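# Where Does the Shower Water Go? Reusing Greywater in Share Houses
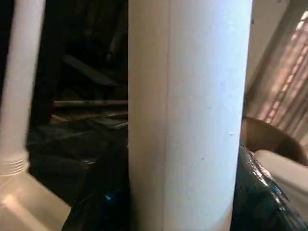
Student Project Reports, Vol. 10, p. 200

Miłosz Sadowski and Sándor Major
11/05/2020

We chose this topic in February, when the lawn at our share house in Curnby had gone the colour of toast and our landlord was still billing us for looking after it. A white pipe is not a glamorous thing to spend a term on, but it's cheaper to study than a river.

**Background**

Greywater is what leaves the shower, the basin and the washing machine. Kitchen water is usually left out of it on account of the grease, and toilet water has its own name and its own reputation. Most of it goes straight to the sewer.

**Method**

We asked tenants in two suburbs, Curnby and Nelby, to keep a water diary for a week. We sent out 200 forms. Response was strong in Nelby and poor in Curnby, where we live and are known. One household returned a shopping list - we have left it out of the results.

We also priced a basic diversion setup at Katene Plumbing Supplies, where the man at the counter was patient with us well past closing.

**Results**

Tenants were keen on saving water until asked to carry any. Bucket users mostly gave up by the third day, citing stairs. Households with a garden tap near the laundry kept going longest.

The cheapest tank we could find held more than 3,000 litres and would not have fitted through our side gate. Greywater shouldn't be stored for more than a day anyway, so we crossed tanks off the list and felt quite clever about it until our tutor pointed out it was in the first reading.

**Limits of the study**

It rained on four of the seven days. Diaries from those days mostly say "rain".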